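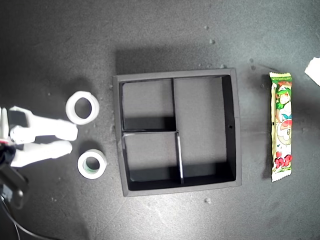

Review: the Flamton classroom planner, after a school year

I teach seventh grade social studies and bought the Flamton planner last August with my own money. It cost $30. I used it every school day through May, so this review covers the whole book and not just the first week of nice clean pages.

The layout is one week across two pages, with six class periods down the side. I teach 5 sections, so the last row became my spot for parent calls and meetings. The boxes are big enough for a lesson title, the page numbers and the homework. They are not big enough for a full lesson plan, and if your principal collects those you will need something else.

The paper is decent. Gel pens don't bleed through, but highlighters do.
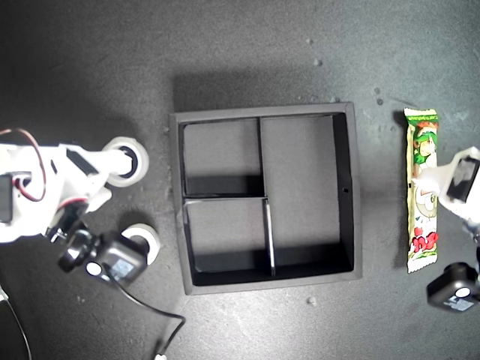
The grade pages in the back are the weak part. Each one holds 30 names, and my third period had more than that by October, so I had to carry students over to a second page. I gave up and kept grades on the computer only. The seating charts next to them are fine — I used pencil and changed them every quarter.

The coil binding held up. The cover did not. One corner split in January and I taped it. At 318 pages this is a heavy book, and it got carried home most nights.

Before this I used a Vinier planner for two years. The Vinier is lighter and has a better monthly calendar, but the weekly boxes are too small for my handwriting. I would buy the Flamton again if they made the grade section optional.

Comments (3)

Ignacio Okafor: Does it start in July or August? We go back early.

Wellington Aguiar: Ignacio, mine starts in July. I teach high school math and agree about the grade pages. I cut mine out.

gallagher_rm62: My cover split too. Same corner.

We use cookies to remember your settings. Accept | Decline

Contact | Privacy | Back to top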